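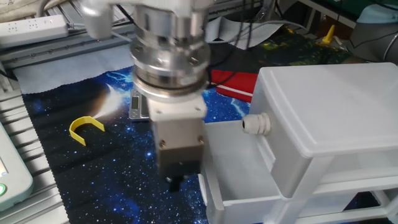 **wattle_and_daub** wrote:

Has anyone here paid for the Prikik bench package, and if so did the support line ever pick up? The rep quoted me 3475 for the gripper, the mounting plate and the setup service, and then went on holiday for most of January.

**benchgoblin** wrote:

Picked up for me on the second go. Mine's the one at the top of the thread, parked beside the drawer cabinet with the top drawer open. The hardware I have no quarrel with. The gripper body is nice solid metal, the fingers are small enough for fiddly parts, and swapping it off the arm is four screws and a bit of swearing.

The setup service is another matter. You get 3 hours of a polite bloke on a video call reading the manual to you. I'd already read the manual. His pronunciation was better.

**tinny_rascal** wrote:

> 3 hours of a polite bloke

Luxury. Zikley sent me a PDF and a sticker.

Also, love the galaxy mat. Does the vision package cope with that?

**benchgoblin** wrote:

Didn't buy the vision package. I teach positions by hand like a peasant, so the mat can be whatever colour it likes.

**offcut_ollie** wrote:

Gotta disagree on the hardware. Those small fingers are fine until you want to open a drawer or hold anything with a curve to it, then you're printing your own. I've done 2 sets already. At that price I'd expect a box of spares, and the Tamuno kit comes with one.

**benchgoblin** wrote:

The Tamuno kit also comes with the Tamuno software.

**offcut_ollie** wrote:

Fair. I withdraw half of that. The fingers are still too short.

**wattle_and_daub** wrote:

Ok so drawers are the bit I care about. I want it fetching parts out of a cabinet and putting them on a scale. Is that a silly thing to ask of it?

**benchgoblin** wrote:

Not silly, just slow. Get the cabinet fixed down properly before you teach anything. If it creeps, every position you saved is now a work of fiction. Light plastic cabinets creep if you look at them sternly.

**tinny_rascal** wrote:

Grisex resells the same gripper without the setup call, 20 percent off last I looked. Warranty goes through them though, and their returns form is a spreadsheet you email to yourself first. I'm not joking.

**offcut_ollie** wrote:

I did that spreadsheet. It has a tab called "feelings".

**wattle_and_daub** wrote:

Leaning Grisex then – will ask them about longer fingers and report back if they reply.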